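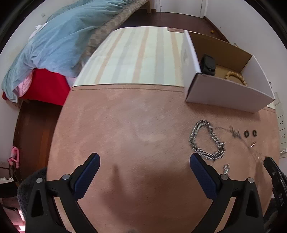
Grimshaw asked on the ticket whether the grasp planner was picking bad targets or whether the depth filter was throwing good ones away before the planner ever saw them. Great question, and the answer is the second one!

Ticket 129 - Thin chains missing from grasp candidates
Component: Kolla perception node
Status: fix in review
Opened: 3 May 2022

Symptom
Kolla finds the thick silver chain on the carpet every time and proposes sensible grasps for it. The fine chain running off it gets nothing. No candidates, no warning, no line in the log. The tiny gold-toned charm gets nothing either.

What I tried
Replayed the same recording through the old build from October. Same result, so the new segmentation model is off the hook (I was a little sad, I had a rollback all ready to go).

Turned off the planner and dumped the point cloud straight after the plane fit. The thick links stand up nicely. The fine chain is there too, just barely, as a broken string of points. One stage later it's gone.

That stage is the cluster filter. min_cluster_points was set to 2000, carried over from the Plindley config, where everything was a box or a bottle. Dropped it to 13 and the fine chain came back in pieces, along with a whole lot of carpet fuzz.

Then the fun part. I fed the color mask into the filter so that a small cluster survives only if the mask agrees with it. The fuzz went away and the chain stayed - one connected object, end to end, with a grasp proposed near the middle. I ran it again just to look at it.

Still open
1. The charm shows up in the mask but has no usable depth. Jekis has a branch that fills depth from neighboring frames, and I'd love to try it on this recording.
2. Chain pieces behind a finger pad get merged with the pad. The gripper self-mask needs to grow by 2 pixels, maybe more.
3. The filter should log what it drops. I'll add that today under this ticket.

Patch is on the kolla-small-objects branch. Please run it on your worst recordings and attach the logs here, I really want to see what breaks.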